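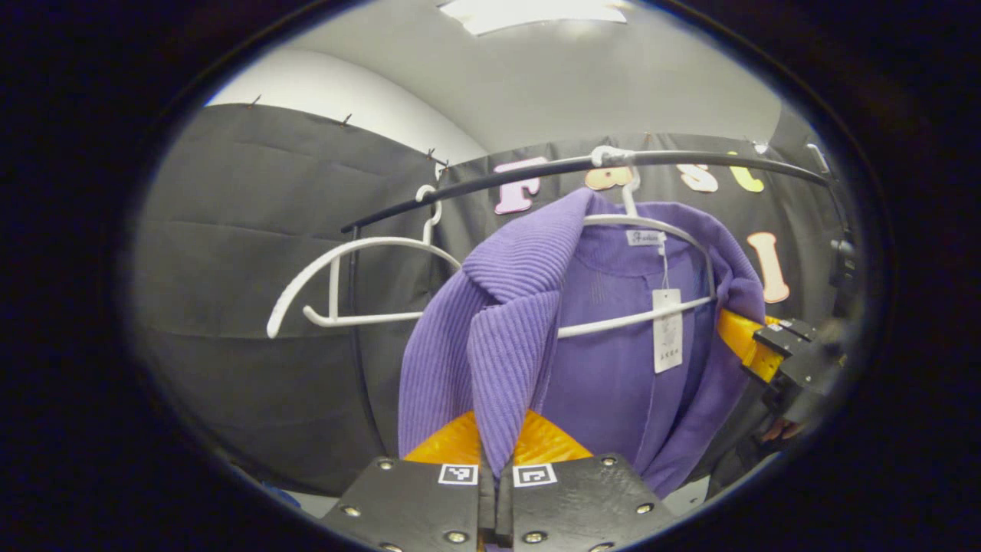
Zudora adds hanging rule for knitwear across 19 stores

Clothing retailer Zudora has changed the way it displays knitwear on its round racks and will apply the new layout in all 19 of its stores by the end of December. The change covers cardigans, open-front sweaters and light knit jackets. Folded pullovers stay on shelves.

Under the old layout, store staff hung knits and woven shirts on the same rail and filled it until the hangers touched. The revised floor guide separates the two. Knits now get a rail of their own, and the number of garments per rail is set by the thickness of the collar and front edge, the parts that take up the most space when a cardigan hangs open. A fine-gauge body with a heavy ribbed collar is classed as a thick garment.

The guide also deals with stretching. Knits hung by the shoulder grow longer over time, and most of the added length appears at the front panels, where the ribbing is heaviest. Zudora has set a limit of 2 weeks on the rail for any one piece, after which it is taken down, laid flat overnight in the stockroom and returned to the floor. Pieces with a loose or sheer body are checked more often at the shoulder for hanger marks.

White plastic hangers remain standard. Zudora tested a flocked hanger made by Trondska during the spring and decided against it for knitwear, citing fibers that caught on the coating when garments were removed. The Trondska model is still used for satin and other slippery fabrics in the dress section.

Empty hangers are covered in a separate paragraph. Staff may leave a bare hanger on the rail during opening hours so that customers can put back what they have tried on. All bare hangers are collected at closing, sorted by size and stored with the hooks facing the same way.

Price tags on knits are to be strung through the neck label or its stitching. Plastic barbs through the fabric are no longer allowed on any knit item. According to the guide, the tag should hang free at the front of the neck, with the printed side out, and the string should be short enough that the tag doesn't reach the first button or the middle of the chest.

The racks themselves are not being replaced. Most stores use a black tube rail supplied by Hosex, item 2037, which comes as a full circle or as a curved section on upright poles. Stores with the curved section are asked to keep knits near the middle of the arc and leave the ends clear, so that sleeves don't rub against the supports.

The Ackroyd branch, the smallest in the chain, switched first and has used the layout since the fall delivery. Zudora said fewer cardigans there were marked down for shape faults, but did not release figures. Outerwear is next to be reviewed.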